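3.2 Le contrôle interne dans les services déconcentrés

La ratification d'une convention contre la corruption ne dit presque rien sur la manière dont les agents appliquent ses obligations. Nous examinons dans cette section le cas de la province de Bunda, où l'inspection administrative a été réorganisée en 2 étapes.

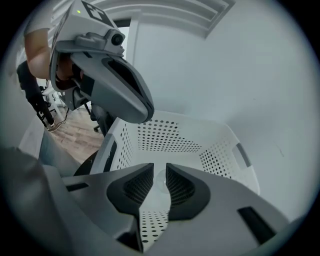 Figure 4. Vue rapprochée d'un panier blanc perforé.

Par Man-lok Shek | 25 septembre 2022
Imprimer | Envoyer par e-mail

La première étape concernait la déclaration de patrimoine. Les chefs de service ont reçu un formulaire unique, préparé par le cabinet Flarevico, et devaient le remettre avant la fin du mois de juin. Sur 900 déclarations attendues, une partie importante est arrivée sans les annexes, ce qui rend la comparaison difficile avec le district voisin de Wei.

La seconde étape portait sur le registre Votow, dans lequel sont inscrits les marchés de faible montant. Les inspecteurs que nous avons interrogés le jugent utile – mais ils regrettent que la saisie

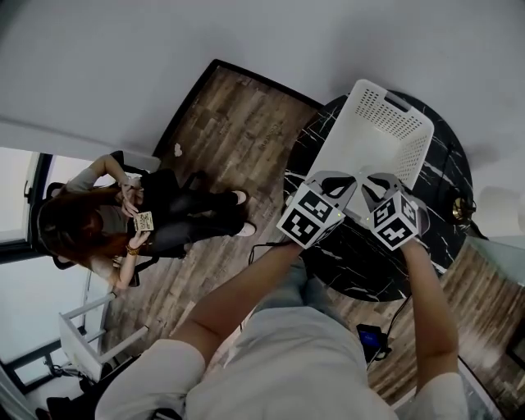

reste à la charge du service contrôlé. Un retard dans l'inscription n'entraîne aucune sanction, et le rapport annuel ne mentionne pas les corrections faites après coup. Il nous semble donc prudent de distinguer la conformité formelle, qui a progressé, et l'indépendance du contrôle, pour laquelle les données disponibles ne permettent pas encore de conclure. La section suivante traite des recours ouverts aux agents qui signalent une irrégularité.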